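Birden Robotics Club opens its doors in May

We're the Birden Robotics Club, and I'm Kazimiera Witkowska, the one who answers the emails! This May we're putting our students' big project in front of the public for the first time, and I'd love you to come along and see it.

The project is called Ginditz. The idea is easy to say and horribly fiddly to do – get a robot arm to reach into a shopping basket and pick out whatever is lying in there, soft things and round things included. Our students have been at it since the autumn, working in pairs after lessons, and they share out the driving, the wiring and the (endless) note keeping between them. By the time we open they want to have logged 1,000 practice picks, and the chart on the clubroom wall is filling up nicely.

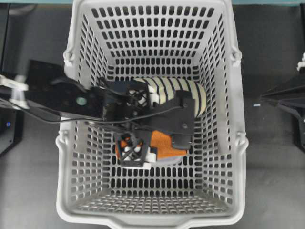
Sizwe Jacobs told me the basket is much harder than the open floor, as the arm has to come in over the side and there's hardly any room to turn once it's down there. He'd spent a whole evening on the angle of approach and said he would happily spend another.

On the open evening there'll be 11 student teams showing their work, and visitors can have a go at the controls from 6 pm. Jhair Bermúdez and Patricio Benítez will be running the beginners' table, so please don't worry if you've never touched a robot before – most of our members hadn't either when they joined.

Entry is free. We can take up to 86 people in the hall, so do book a place through the club page. School groups are very welcome, and we'll have new member forms at the door for anyone aged 10 and over.

Press contact: Kazimiera Witkowska, Birden Robotics Club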